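Small grippers, messy kitchens: a chat with the lead on the Terico study
November 4, 2021

I'd been meaning to get out to Sistareo since March, when their first write-up on the Terico method landed in my inbox and I read it twice over lunch. It's a small lab, up a flight of stairs over a bike shop, and it smells like toast. The research lead met me at the door with a coffee in each hand (one was for me, bless her) and asked that I keep names out of it, as the paper is still under review. Fair enough!

So what is Terico? The short version is that it's a way of teaching a robot household jobs from the view at its own wrist. Most groups I've talked to also hang a camera from the ceiling or stand one in the corner, so the robot gets the whole room. Sistareo took those away.

"We wanted to know what you lose," she told me. "Everyone said we'd lose heaps. And we did, for the first while. It was awful, I nearly went back to my old job."

What changed things was the way they picked their training clips. They had 700 recordings of people guiding the gripper through kitchen jobs, and the plan had been to use the lot. Then one of the students got curious and threw out every clip where the hand went straight to its target with no fuss. That left 540, all of them with a bit of fumbling, a pause, a second go. The robot trained on the smaller pile did better. I asked if she'd expected that.

"No! I made them run it again. I thought somebody had mixed up the folders." She laughed. "But the tidy clips don't teach it what to do when it's a bit off, and up close it's always a bit off. The gripper blocks half of what you'd like to see."

The gain was 25 per cent more finished jobs on the held-out tests, with the same arm and the same kitchen. She was quick to put some limits on that. They've tested in 2 kitchens so far, their own and one at Lastell, the appliance workshop that lets them in after hours. Dishwashers are the hardest. The wires all look alike to the network, the shiny parts throw light everywhere, and a rack looks completely different when you're a hand's width away from it.

I wanted to know about people, too, as a kitchen with no one in it isn't much of a kitchen. Do hands in the view confuse it?

"They used to. It would treat a hand as part of the rack, or just stop. We thought about cutting those clips and decided to keep them. If you live with this thing, you're going to point at stuff and reach past it."

The part of the method I still find tricky is what they call the Liepiņa score, which is how they decide whether a clip has enough fumbling in it to be worth keeping. She drew it for me on the back of an envelope. As far as I can tell, it compares where the gripper was heading with where it ended up a moment later, and adds up the differences. A high score means lots of small corrections. Too high and the clip gets tossed, because that's usually someone who has lost track of the job.

"We set the top cut-off by eye," she admitted. "A reviewer is going to have a go at us for it, and they'll be right."

Next up is softer stuff like cloths and sponges, then a third kitchen if they can find one with a different brand of everything. I offered mine. She asked how clean it was and I changed the subject.
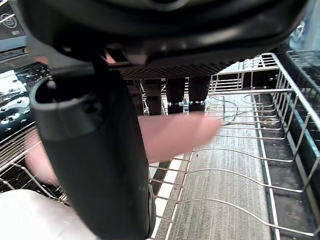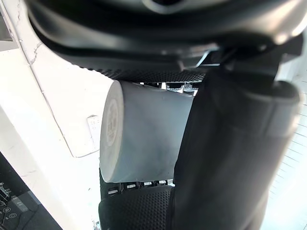
Views from the wrist: a hand pointing across the dish rack (first), and a white cylinder held between the gripper fingers (second).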